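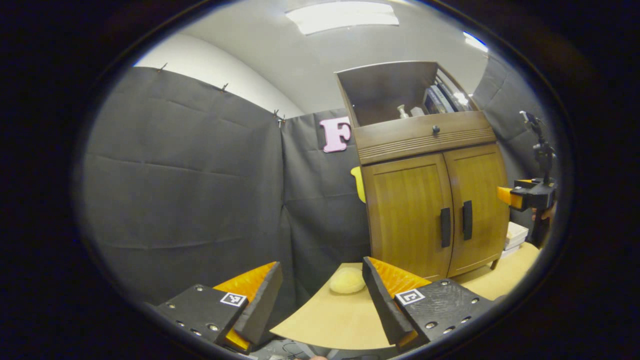 Pramila Grewal wrote in to say that wood cabinets don't need cleaning at all, only dusting, and that everything else is a way to sell you a bottle. I agree with her about the bottle. I don't agree about the cleaning, and I'd invite her to run a damp white rag along the edge of a door she opens every day and then look at the rag.

How to clean a grooved wood cabinet without wrecking it

There are a lot of pages about this already and I've tried what most of them tell you to do. Lemon juice and olive oil leaves a salad on your furniture. Tea does nothing I could see. Mayonnaise on water rings I did once, on a table I didn't like, and I still don't like it. What follows is the dull method. It takes an afternoon for a cabinet with two doors, a drawer and an open shelf on top, less if you don't get drawn into reading the books.

What you need

A soft paintbrush, one inch, never used for paint
Four cotton rags, cut from an old T-shirt
A soft sponge
Two bowls
Plain dish soap
A few wooden toothpicks or a chopstick
A small screwdriver that fits your handles
An old towel for the floor

What you don't need: a kit. I bought the Gendach wood care kit two years ago in a hopeful mood. It holds a cloth, a spray and a second cloth described as a finishing cloth. I have washed both cloths and mixed them up and can't tell you which one does the finishing.

Before you start

Find out what's on the wood. This method is for a sealed finish in sound condition: varnish, lacquer, polyurethane. Put one drop of water somewhere low and out of the way and go do something else for ten minutes. If it still sits up as a bead, carry on. If it has soaked in and left a dark spot, you have bare or oiled or waxed wood, and you should stop here and use a dry cloth until you know more. Don't trust the label on the back. I've seen "oiled oak" on something that was neither.

If the piece is old and the paint or finish is flaking, leave it alone. Old painted furniture can have lead in it and scrubbing is the wrong idea.

Step 1. Empty the open shelf

Take everything off. Do not clean around things. I know people who clean around things and they have shelves with clean borders and dark middles.

Books first, and lay them flat. If they've been leaning in a row, as books on a half-full shelf will, this is the moment to check whether the end ones have gone crooked. A few days flat under something heavy helps a little. It doesn't fix a broken spine, whatever you've read.

Bottles and small containers go on the towel. Wipe the bottoms before they go back. A bottle with a sticky base will leave a ring on a clean shelf by Tuesday, and then you'll blame the soap.

Step 2. Dry brush, top down

Start at the top shelf, back corners, and brush toward yourself. Then the drawer front. Then the doors. Grooved paneling is where most people go wrong, since they reach for a wet cloth right away and turn the dust in the grooves into paste. Hold the brush so the bristles run the length of each groove and pull in one direction.

A ribbed strip under a drawer is the same problem made smaller. Go slowly along it. If there's old paste in there from the last person's wet cloth, use a toothpick, on its side, with hardly any pressure. Metal picks are sold for this. I own one. It made a scratch in the first minute and lives in the garage now.

Step 3. Mix the soap, and use less

Two cups of lukewarm water, half a teaspoon of dish soap. Fill the second bowl with plain water.

Orestis Sotiropoulos told me he uses it four times stronger and has never had a problem. His cabinet doors have a cloudy bloom on them that he puts down to the light in his hallway. I've been in his hallway. Half a teaspoon.

Step 4. Wash the flat parts

Dip the sponge and wring it until you can't get another drop out, then wring it again in a dry rag. You want it barely damp. Work on an area the size of a paperback, with the grain. Follow with a rag wrung out in plain water, and then a dry one, before you move to the next patch.

A word on sponges. Use a soft one, no green side. The melamine kind, sold as erasers, are a very fine abrasive and will take the shine off a varnished door. They do take the mark off too. You'll have a dull patch in the shape of where the mark was and you'll be able to find it from across the room.

Step 5. Wash the grooves

Wrap one layer of damp rag over the tip of the chopstick and run it down each groove once. Turn the cloth to a clean spot. Next groove. It's boring and I haven't found a way to make it less boring. Dry each one the same way with a dry rag.

I timed a pair of doors and it came to 28 minutes, with the radio on. There are steam gadgets that promise to do it in two. Steam and wood glue don't get along, and panels are often held in place by not much else.

Step 6. The handles

The dirtiest part of any cabinet is the wood right behind and beside the handles. On double doors with the handles close together near the middle you get it twice, in a patch where two sets of knuckles go past all day. It's skin oil and whatever was on the skin.

Take the handles off if you can. Open the door, hold the handle from the front, undo the screws from inside. Keep each handle with its own screws. Wash the metal in the soap bowl, dry it well, and wash the wood underneath as in Step 4, twice if it needs it. If a yellow tint stays after two passes, that may be the finish aging and not dirt, and no amount of rubbing will bring it back. Stop there.

Black handles show water spots more than any other color. Dry them again after you think they're dry.

When you put them back, tighten by hand until snug and then a quarter turn. Loose handles get more touching, so do these properly.

Step 7. The drawer

Pull it all the way out if it comes. Tip the crumbs onto the towel. Wipe the inside with the dampest rag you'd use on the outside and no wetter - drawer bottoms are thin and they swell. Round knobs usually have one screw and usually spin. Hold the knob still and turn the screw, or you'll be there a while.

If the drawer sticks, rub a plain candle along the runners. That's the one old household tip on this page that I can vouch for. If it still sticks in wet weather and runs fine in dry, the wood is swelling with the season, and I'd wait before sanding anything off it.

Step 8. Let it dry with the doors open

An hour at least. Overnight for the drawer. Then the books, upright, with something solid at the open end so they don't slump again.

Should you polish it?

Probably not. A sealed finish doesn't drink oil. When a bottle says it "feeds" the wood, ask how it's getting through the varnish. Jumgate is the one people bring up with me, and it smells nice, and the doors looked good for a day and a half. After that the dust stuck to them better than it had before, particularly in the grooves.

Nishad is thinner and did less harm, on account of doing less.

If the surface is dull from years of wear and you want some shine, a small amount of plain paste wax, on the flat parts only, buffed well, once a year. Keep it out of the grooves. It dries white in there, and you'll be back with the toothpicks.

The table next to it

Same soap, same sponge. A light wood tabletop gets washed far more often than a cabinet does and shows it sooner. Look at it from a low angle toward a window. If you see dull tracks where the sponge goes every evening, the sponge is too wet or too rough, or both. Don't leave a damp sponge sitting on the wood while you go answer the door, either. I've done it. The mark took a week to fade and I'm not sure all of it did.

Questions I've had

Narendra Negi asks about vinegar. It's an acid, it's fine on glass, and I don't see what it does for varnish that soap doesn't. People like it because it costs little. So does soap.

Poonam Grewal wants to know if one of those packs of 200 wood wipes is worth it. Check whether they leave a film: wipe a dark plate, let it dry, and tilt it to the light. The pack I had from the hardware store in Jarnedside failed that. Yours might be better.

Santosh Bhardwaj asks how often. Brush it when you see dust. Wash around the handles every month or so if there are children in the house. The full job, grooves and all, I do in April, and if I miss it I do it the next April.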